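3.2 Color names in the Sisholm diary study

I went into this part expecting a mess, and I got one! We had 1007 diary entries, and I threw out the ones with no color word at all, which left 1000. Plain "red" beat every fancier shade, even for dishes.

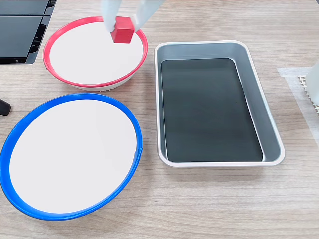 Figure 2. Red cube over a red-rimmed bowl.

My coding rules come from the Drisance word list, with 30 terms (I dropped 2 that overlapped).
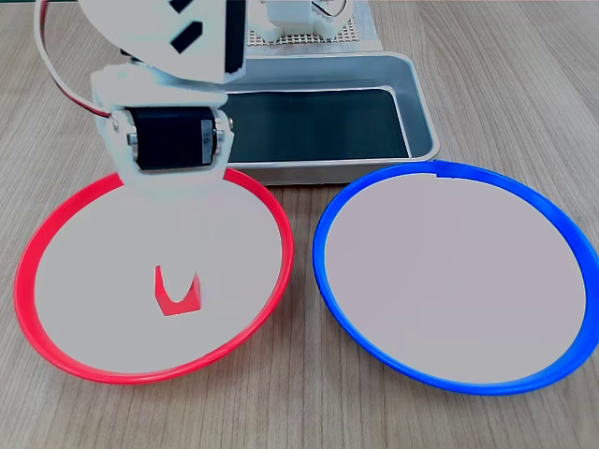 Part-color words gave me the most trouble. People will happily call a dish red when only the rim is, like the round one on the light wooden tabletop, so I coded those entries twice.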